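Kaimal: 手首カメラ映像による把持前姿勢推定データセット データカード

はじめに

Kaimalに興味を持ってくださってありがとうございます。手首に付けた小型カメラの映像だけを頼りに、グリッパーが物や容器に対していまどのあたりにいるのかを推定する、という少々地味な課題のために集めたデータです。もともとは所内の実験用に細々と録りためていたものでしたが、Jagadeesh Iyerさんに「整理して出したら使う人がいるのでは」と背中を押していただき、3月にようやく形になりました。読みにくいところもあるかと思いますが、気長にお付き合いいただければうれしいです。

中身について

収録エピソードは479本、作業の種類は6つです。それぞれのエピソードには、手首カメラの動画、関節角、グリッパーの開度、それから人手で付けた区間ラベルが入っています。区間ラベルは「接近」「位置合わせ」「閉じ」「持ち上げ」「離し」の5種類で、境目の決め方はlabels/guide_ja.txtに長々と書きました(長すぎると言われましたが、削れませんでした……)。

視点は手首カメラのものに絞っています。外部カメラも併用するかどうかはずいぶん迷いましたし、そのほうが精度が出ることも承知しています。それでも、カメラの増設がむずかしい現場で使いたいという当初の動機があったので、今回は思い切って手首だけにしました。

手首視点でいちばん手こずるのは、手がかりの少ない背景です。壁も台も白っぽい場所では特徴点がほとんど取れず、カメラが傾くと台の奥の縁が斜めに走って、水平の基準にも使いづらくなります。私たちの手法では、こうした場面で容器の縁と左右の指の位置関係を主な手がかりにしています。

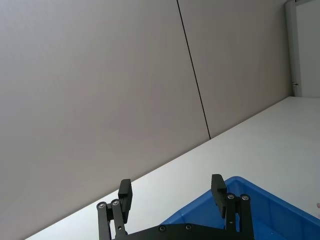

図1 手首カメラの一コマ。指は開いた状態で、右の指先が青い容器の縁に重なっている。

図1のように容器が一部しか映らない画像も、除外せずにそのまま残してあります。初期の版では容器の全体が入っているものだけを選んでいたのですが、それで学習したモデルは、容器が画面の端に寄ったとたんに推定が大きく跳ねてしまいました。きれいな画像ばかり集めたくなる気持ちをぐっとこらえた結果ですので、見栄えの悪いコマが混じっていても、どうぞ消さずに使ってみてください。

ベースライン

比較用に2つの手法を同梱しています。ひとつはGrustixで、1枚の画像から相対姿勢を直接回帰する素直なものです。もうひとつのClivitzは、指の輪郭と容器の縁を先に抜き出し、直前の数コマと合わせて姿勢を求めます。白い背景の多い区間ではClivitzのほうが安定しましたが、容器の縁が指で大きく隠れるとGrustixに負けることもあり、どちらか片方をおすすめするのはまだ早いかなと思っています。評価にはeval/run_pose.pyをお使いください。設定ファイルを変えなければ、こちらと同じ分割で走ります。

使うときに気をつけていただきたいこと

グリッパーはどのエピソードでも二本指の平行型です。吸着や多指のハンドにそのまま移せるかどうかは試していません。また、照明はほぼ室内光のみで、強い西日が入る時間帯の映像は含まれていません。開度の値は動画よりわずかに遅れて記録されているため、読み込み時に必ずsync_offsetを適用してください(これを忘れて、私自身が丸二日悩みました)。

分割はエピソード単位です。コマ単位で混ぜ直すと、隣り合ったほとんど同じ画像が学習側と評価側に分かれて入ってしまい、数字だけが妙によくなりますのでご注意ください。

お問い合わせ

ラベルの誤りや読み込みの不具合を見つけたら、リポジトリのissueに書いていただけると助かります。エピソード番号と時刻を添えてくださると、こちらで探す手間がぐっと減ります。木曜日にまとめて目を通していますので、お返事が少し遅くなることもありますが、どの報告もありがたく読んでいます。次の版では、Makbridgeで録った引き出し作業の映像を加えるつもりで、いまラベル付けを進めているところです。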